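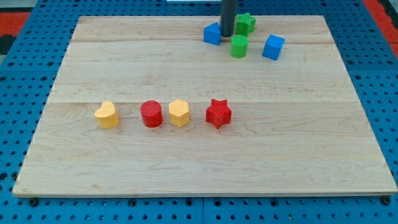

Do we really need written rules for an arm that pushes little blocks across a board? We do, and the Malbridge bench has been a calmer place to work with them.

This is my September report on the bench rules part of your grant, written Monday, October 5, 2020. The rules now fit on one page (the first draft ran to four, and people skimmed it). The bits that matter most:

Nobody reaches over the board while the arm is powered. Hands come in only after the stop button is down and the person at the keyboard has said "clear" out loud.

The board gets bolted down before the first run of the day, and whoever bolts it signs the log. A board that can creep makes every run after it suspect — I learned that one the slow way!

Blocks get set out fresh for each run. No tidying halfway through, however tempting.

We logged 1,897 runs in September and threw out 242 of them under the new rules. I know that looks like a lot, but most came from the first week, when we were still arguing over what counts as a touched block. We also had 3 emergency stops, all written up, no one hurt.

Money is fine. The Ivanyshyn order for a second stop button came in $35 over the quote, and I took that out of supplies.

Next up is the Skikside bench, which still runs on habit and sticky notes. I'd like to send the page to Iltemine for comments first — could you let me know if that's okay with you?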